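Muvari completes refurbishment of Okach community training rooms

September 2019

Muvari has completed the refurbishment of the Okach training rooms, which will reopen to local groups and adult learners next week. The work took 17 weeks and covered 756 square metres over two floors.

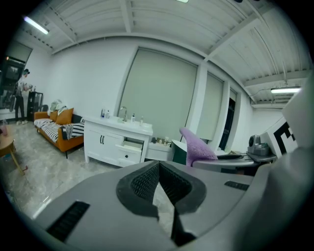
Bookings for the autumn term are now open, and 422 residents have already registered for evening courses in bookkeeping, first aid and conversational English. Teaching will take place in bright rooms with white walls and a pale grey marble-patterned floor, lit by fluorescent ceiling lights. Daytime hire is available to charities at a reduced rate.

Ildikó Veres, Director of Learning at Muvari, said: "Residents asked for more evening places and longer opening hours. We are pleased to offer both."

The course programme was prepared with Clinance, which will also run a weekly advice session on household budgets. Enrolment closes when places are filled.

Media enquiries: Imre Vida, Press Office, Muvari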